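Why Cups Are Wider at the Top
Science for Young Readers

Look in a kitchen cabinet and you will find that many cups have the same shape. The base is narrow and the rim is wide. The sides lean outward as they go up. The word for this is "tapered."

Tapering helps with storage. A cup with leaning sides can slide inside another cup of the same kind. This is called nesting. If the sides went straight up, the second cup would not fit into the first, and a stack would be as tall as all the cups added together.

Here is the math. Say one cup is 5 inches tall and each cup you add raises the stack by 1 inch. A stack of 20 cups is then 24 inches tall. Without nesting, the same 20 cups would reach 100 inches, which is higher than most ceilings.

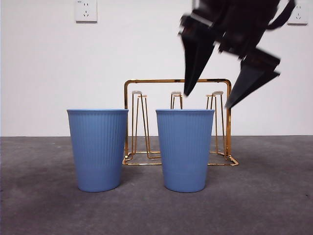
Tapering also helps the factory. Many plastic cups are made in a mold. Hot, soft plastic is pushed into a gap between two metal parts. When the plastic cools, it shrinks a little and grips the inner part. Leaning sides let the cup slip off. Mold makers call this lean the "draft." Even 1 degree of draft can be enough.

Sometimes nested cups get stuck. Air is the usual cause. When you pull two tight cups apart, the space between them gets bigger, but no new air can get in. The pressure there drops, and the outside air pushes the cups together. Some cups have small steps or ridges inside that leave a gap for air.
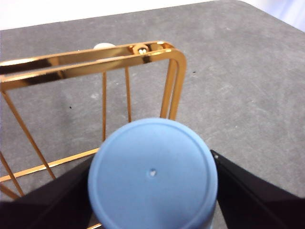 The bottom of a cup has its own design rules. A perfectly flat base would rock if it had even one small bump on it. Many cups stand on a ring instead, with the middle set slightly higher. The flat blue disc with a thin raised rim around its edge has that same kind of outline. A ring touches the table only along a narrow band, so there are fewer places for a bump to cause trouble.

Try it: Take two matching plastic cups. Measure one, nest them, and measure the stack. Subtract. The answer is how much each new cup adds.

Words to know
Draft: the small lean on the side of a molded part.
Nesting: fitting one object inside another of the same shape.
Taper: to get narrower toward one end.

Written by Edith Mamani. Checked by Orlando Correa.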